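Proposing During a Public Event: Frequently Asked Questions

Gevomico helps people who want to ask the big question in a public place, with the help of a crowd, a band, a ferry crew or a local fire station. The answers on this page are written by Selorm Dogbe and were last updated on September 24, 2018.
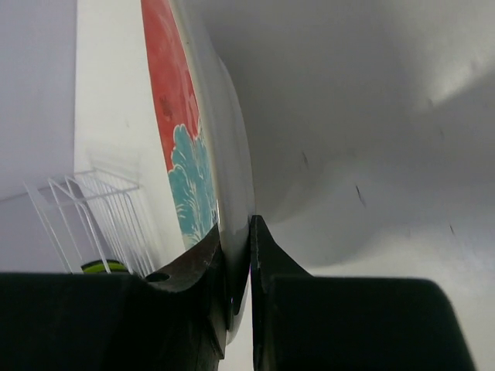 Please read the questions on cost and on permissions before you write to us. Most of the messages we receive are about these two matters, and you may find your answer faster this way.

What kind of proposals do you arrange?

We arrange proposals which need the agreement of other people. This can be a stadium announcer, a restaurant with a stage, a street parade, a museum after closing hour or a choir that stops in the middle of a song. If you want to propose at home, or on a quiet beach with only the two of you, you do not need us, and I will tell you so in my first reply.

How early must I contact you?

For a small place, such as a cafe or a bookstore, four weeks is enough. For a sports event we ask for three months. The dates around the new year are difficult. In January many venues are closed for repairs and their event staff are on vacation, so they answer slowly.

How much does it cost?

The basic plan is $289. It includes two phone calls with me, the written request to the venue, and one person from our side who is present on the day. The venue may ask for its own fee, and this you pay directly to the venue. We do not add anything to it. Larger plans, with musicians or dancers, can go up to $4,000. I prefer that you choose the smaller plan and keep the money for the trip after.

Can I pay in parts?

Yes. Half is paid when you sign and half is paid one week before the day. We accept cards and bank transfer. We do not accept cash on the day, as it has happened that the envelope was given in front of the partner.

Do I need a permit to propose in a city park?

It depends on the city. If you only kneel and ask, no city that I have worked with wants a permit. If you bring amplified music, chairs, an arch or more than 33 guests, then many park offices will want one. Some ask for insurance also. Send us the name of the park and we will find out which office is responsible. The permit must be in the name of the person who proposes, so be careful that the letter does not come to the address you share.

Can police officers or firefighters take part?

Sometimes. We do not hire them and nobody else should promise you this. We write to the department, explain the idea and wait. Some departments enjoy it and some have a rule against it. We never arrange a false arrest or a false emergency, even when both families think it would be funny. The person being asked does not know that it is a joke, and for some people these minutes are very frightening.

Can you guarantee that the answer will be yes?

No. We ask each client, in the first call, if the two of you have spoken about marriage before. If you have never spoken about it, I will advise against a public proposal. Asking in front of 161 people does not make the decision easier for the other person, and it can make an honest answer almost impossible.

What happens if the answer is no?

Our person on the day has an agreed signal with the venue. The music continues or the announcer goes to the next item, and we bring both of you to a side room or to the exit. We do not talk to you about it unless you want. The second half of the payment is not returned, but we cancel any video editing and we delete the material if you ask in writing.

My partner is shy. Should I still do it?

Think about how your partner reacts when the waiters come with a birthday song. If he or she laughs, a small public proposal can be fine. If he or she looks at the floor, please choose something with fewer people. It is possible to have the private question first, and then a surprise party with the friends one hour later. We call this the Dasano plan, after the hotel where we did it for the first time, and it costs the same as the basic plan.

Can our dog bring the ring?

The dog can come if the venue allows it. I recommend that the real ring stays in your pocket and the dog carries an empty box. Train with the box on the collar for some weeks before. We had one dog, Pal, who trained very well at home and then went straight to the hot dog stand.

How do I find out the ring size in secret?

Borrow a ring which your partner wears on the same finger of the same hand, and take it to a jeweler. A ring from the other hand can be half a size different. If this is not possible, ask a sister or a close friend. Most jewelers can change the size later, except for some rings with stones all the way around. Ask before you buy.

Who takes the photos and the video?

You can bring your own photographer or use one from our list. Please do not ask a friend who gets emotional. If the event is filmed for television or for a big screen, the organizer normally owns that recording, and you must ask them for a copy. This can take several weeks.

Will you put my proposal on your website?

Only if both of you sign the form afterward. One signature is not enough. If you change your mind later, write to us and we take it down, but we cannot remove copies that other people have shared.

Is the Cukell gift card accepted?

Yes, for the basic plan only. It must be used in one payment and cannot be exchanged for money.

What if it rains?

For outdoor plans we fix a second date or a covered place together with you, before the contract is signed. The decision is taken at noon on the day before. Changing to the second date is free one time.

I have a question which is not on this page.

Write to me with the contact form, and choose "Proposals" in the subject line. Please say if it is safe to call you, and at what hour.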